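Thin plastic bags: how I finally got on top of the drawer

We use cookies to remember your preferences and to see which tips get read. Accept all | Manage settings

I have loved a good bag drawer since I was old enough to open one, and for years mine was a disgrace. You know the sort. You pull it open and a great puff of film rises up at you, then you push it down, shut it quickly and it jams halfway.

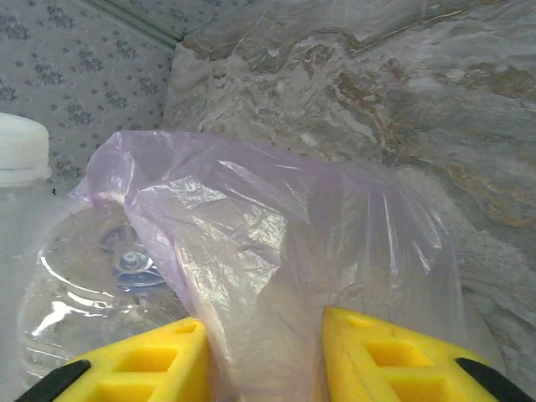

The trouble with very thin bags is the air. A bag that weighs next to nothing can take up as much room as a loaf if you stuff it in as it comes, and it won't lie flat for love nor money until you've dealt with the bottom corners. So start there! Hold the bag up by the closed end, with the handles or the open mouth hanging down, and give it one good shake. Crumbs and old receipts drop out (do this over the sink) and the air has somewhere to go.

Then lay it on the worktop and stroke it flat from the closed end towards the mouth. Use the side of your hand, as if you were brushing flour off a board. If the film clings to itself, rub the mouth between finger and thumb until the two layers slide apart, let a bit of air in, and flatten it again.

The fold I use

I've tried the triangle fold, the knot and the tube, and the one I've stuck with is a plain roll. Fold the flattened bag in half lengthways, then in half again, so you have a long strip. Roll it up from the closed end, keeping it tight, and stop a hand's width from the top. Tuck the next bag's closed end under the last bit of strip and carry on rolling. Each bag brings the next one with it when you pull, just like the rolls in the greengrocer's, and I still find that ridiculously pleasing.

The triangle fold is lovely for thicker carriers, by the way. On thin film it springs open the minute you let go, and I ended up with a drawer full of half-triangles. My neighbour Da-eun Tak does hers beautifully, so it can be done, but she has more patience than me and irons her tea towels.

Where to keep them

A tall narrow tub is best. Mine used to hold rice and came with a lid, and I cut a hole in the lid big enough to get two fingers through. Stand the roll on its end, feed the first bag up through the hole and put the lid back on. It lives under the sink next to the washing-up things. An empty tissue box works too, though the cardboard goes soft if your cupboard is at all damp (ours is, in May especially, don't ask me why).

Keep the tub out of reach of babies and small children, please, and away from pets as well. Thin film can cling over a face. If you have little ones at home, use a high cupboard with a catch instead of the one under the sink.

Sorting out what stays

Before you roll a single bag, have a proper clear-out. I make two piles. Anything clean and whole stays. Anything torn, sticky or smelling of onions goes. To check for holes, gather the mouth in one fist, trap some air inside and squeeze gently. You'll hear a leak or feel it on the back of your hand.

Never keep one that has held raw meat or fish, even if it looks perfectly clean. And some thin bags are compostable, which go tacky and brittle if you store them for too long, so use those first as liners for the food caddy. Ordinary film must stay out of the caddy unless your council says otherwise. Many larger supermarkets have a collection point for soft plastics, and I keep one bag on the back of the door filled with all the others until I'm next going past.

What I use them for

Lining the bathroom bin, of course. Wrapping paintbrushes between coats: push the bristles right down into a corner, squeeze the air out and twist the neck, and they'll keep until the next day. Muddy shoes in a suitcase. Stuffing the toes of boots over the summer. Packing round glasses when you move house, as long as there's paper against the glass first.

Wet swimming things are another good one, but take them out as soon as you get home! I once forgot and found them the following week. We'll leave that there.

A reader, Renato Sison, wrote in to say he slips a few rolled bags inside the cardboard tube from a kitchen roll and keeps it in the car door. I've pinched the idea and it's brilliant. Ruth Yeoman does much the same with an old spectacles case in her handbag, and says it holds plenty if you roll them tightly enough.

Next time I'm tackling lids without boxes and boxes without lids, so if you have a system that works, do send it in.

Get new tips by email. Enter your address to join the newsletter. You can unsubscribe at any time.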